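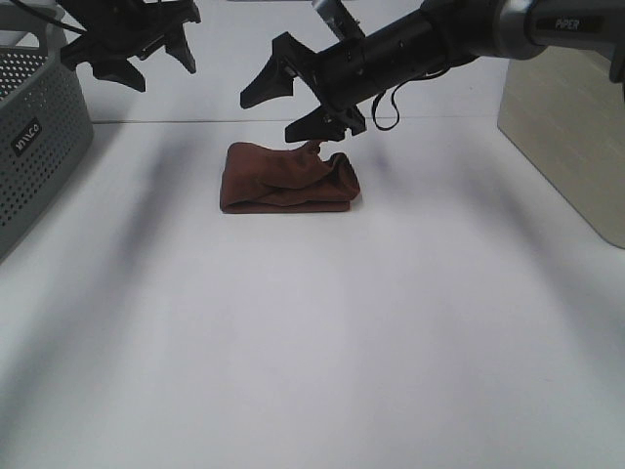
Nestor Pangilinan reckons nobody should have to iron a napkin again, and after a week of Sunday lunches at his place in Belmonte I've come round to his way of thinking.

So I'm very pleased to tell you that Gemalden is launching Omo, our new range of table napkins and small towels, on 21 Dec 2019 at the Goltora shop in Belmonte. Doors open at 10, and I'll be there all day folding things and talking far too much!

We tried 164 cloths at home before settling on the ones we liked. What I wanted was something you could fold in half, fold again and leave in a soft little bundle by the plate – a few rumples are fine by me. It goes in with the ordinary wash, and it comes in 7 colours, including a reddish brown I'm hopelessly fond of (gravy doesn't frighten it).

Over 619 of you signed up for the early list, which I still can't quite believe. If you're one of them, bring your email along and you'll get 2 napkins for the price of one.

Can't make it on the day? The full range stays in the shop through December. For samples, write to me at the Gemalden press desk.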